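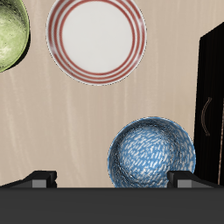
Simulated tabletop from the dish-handling set: two bowls, a plate and a cabinet, seen from above the gripper.

Call for participants: review panel for the Domwood practice note on simulated manipulation tests

Domwood is looking for 11 reviewers to work on the second draft of its practice note for tests of robot arms in simulated kitchens. The note covers scene setup, task wording, scoring and the reporting of failed attempts. It is meant for labs and suppliers that publish success rates and want other groups to be able to repeat them.

The first draft received 61 written comments. Most concerned two clauses: when a grasp counts as complete, and how far an object may start outside the camera view before the episode is excluded. Both clauses have been rewritten and need checking against recorded episodes.

What reviewers do

Each reviewer scores up to 300 episodes from the Trastico set (2,527 in total) using the draft rules only. Scores are entered in the Kokari web form. Where a rule can be read in two ways, the reviewer records both readings and the score each would give. Episodes are scored independently — please do not compare results with other reviewers before the form closes.

Reviewers then join two online meetings of 90 minutes, both starting at 3 p.m. Eastern time, to settle disputed clauses.

Who can apply

Applicants should have hands-on experience with robot testing, simulation or safety assessment. Experience in drafting standards is useful but not required. Staff of Opoku, which built the simulator, may comment on the draft but may not score episodes. Applicants must disclose any product they sell or maintain that would be tested under the note.

Terms

The work is unpaid. Reviewers are listed in the published note unless they ask to be left out. Scored data will be released without reviewer names.

How to apply

Send a one-page summary of relevant work and a conflict-of-interest statement through the Domwood participation page. Applications close at the end of August. Scoring starts the following month.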